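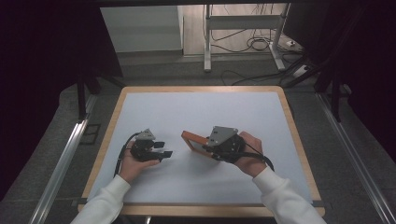 Step 3. Record the two-handed pass

Home | Guides | Hardware | Recording | Contact

Start each take with one gripper holding the frame and the other one free. Keep the free gripper slightly open and its fingers pointed toward the center of the table.

Move at a normal speed. Pass the frame across, set it down on the work surface, and hold still for 2 seconds so Tollus can close the file. Check that the cables have slack before you start again.

We record 200 takes per object — fewer than that and the policy misses the handoff. Change the starting angle of the frame every time. If you drop it, keep the take and tag it "drop."

Step 4. Sort the takes

Open the folder in Comside and delete any take where a hand leaves the camera view.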